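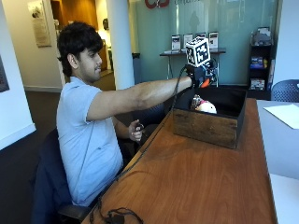
Há uma idade em que se deixa de comprar caixas e se começa a herdá-las. Comigo aconteceu em junho, quando a Sheena Gunn mudou de casa e decidiu que a vida nova não comportava nem metade da tralha da antiga. Fiquei com livros de receitas que nunca abrirei, um candeeiro que só funciona se lhe falarem com jeito e uma opinião muito firme sobre caixas de madeira. Gosto das que já viveram: castanhas, gastas pelo tempo, com o veio à mostra e aquelas riscas mais escuras que nenhum verniz de loja consegue imitar. A da fotografia é dessas por fora, e por dentro é forrada a preto, como se se tivesse vestido para um jantar. Lá dentro, um peluche quase todo branco, com uns apontamentos cor-de-rosa. Um boneco branco em cima de um forro preto é a melhor defesa que conheço da arrumação com contraste: encontra-se à primeira, sem óculos e sem despejar tudo no chão.

Digo isto com a autoridade de quem passou três serões a despejar tudo no chão. A minha sobrinha vinha passar o verão cá a casa e o quarto dela continuava ocupado pela população de bonecos que foi deixando ao longo dos anos. Comprei uma arca da Ásgeirsdóttir, com tampa de fecho lento e um preço que também levei tempo a digerir: 163 euros. O Sándor Somogyi, meu vizinho de cima, ajudou-me a subi-la e perguntou, no segundo patamar, se eu tinha medido a porta. Eu tinha medido a parede. Entrou de lado, à custa de uma lasca na ombreira que o Sándor classificou como «carácter».

A arca é bonita, não vou dizer que não. É também funda como um poço, e foi aí que começou o problema. Tudo o que é pequeno desce. Os bonecos grandes ficam em cima, com ar de proprietários, e os pequenos vão para o fundo fazer companhia às meias desirmanadas. Ao fim de dois dias, encontrar o coelho (há sempre um coelho, e é sempre esse que faz falta às nove da noite) exigia meter o braço até ao ombro e ir apalpando. Tirei de lá um urso, uma foca, outra vez o urso e uma bolacha.

Voltei então às caixas baixas. Nada de tampas, nada de divisórias engenhosas, nada daqueles sacos a vácuo da Flastier, que comprei com grande entusiasmo e que transformam qualquer ursinho numa coisa que parece ter sido atropelada. Uma caixa aberta, pousada em cima de uma mesa à altura de quem está sentado, e o braço esticado chega ao fundo. Forrei duas com feltro preto que sobrou de umas cortinas. Cortei mal a primeira, claro, e ficou com uma bainha que sobe e desce como a costa da Noruega. A segunda está apresentável se for vista de frente.

O Villads Nørgaard, que trabalhou anos numa loja de brinquedos e nunca recuperou, apareceu a meio da operação para dar conselhos. Segundo ele, os peluches devem ser guardados por tamanho. Experimentei por tamanho. Depois experimentei por cor, o que deixou os cinzentos todos juntos numa espécie de reunião de condomínio. Acabei por guardá-los por grau de afeição, critério que só a dona conhece e que muda conforme o lanche.

Também houve a questão da mesa. A minha é de madeira escura e mate, perdoa quase tudo, e passei anos a invejar as mesas lustrosas, dessas avermelhadas que devolvem a luz da janela. Deixei de invejar depois de ter arrastado uma caixa velha por cima do tampo da minha mãe. Ela ainda fala disso — com serenidade, o que é pior. Agora colo quadradinhos de feltro por baixo de tudo. Vinham 50 na embalagem e já vou na segunda, porque me entusiasmei e pus também no candeeiro.

Quanto à limpeza, lavei os bonecos à mão, em água morna com um pouco de sabão Candis, e pendurei-os na varanda pelas orelhas. Da rua, o efeito era sinistro. A senhora do rés do chão parou, olhou para cima e seguiu caminho um bocadinho mais depressa. Os brancos são os mais ingratos, ficam com aquele tom de dente até secarem por completo, e convém escovar-lhes o pelo antes de voltarem para a caixa, senão secam com ar de quem dormiu mal.

A sobrinha chegou, inspecionou as caixas e aprovou a do feltro torto. A outra foi requisitada para lápis. O coelho não foi para nenhuma das duas, dorme na almofada, e durante o dia anda pela casa em sítios que só se descobrem quando alguém se senta em cima dele.

A arca ficou ao fundo da cama, com os cobertores de inverno. Serve muito bem de banco. É o banco mais caro que tenho, e de vez em quando sento-me nele para ver se rende.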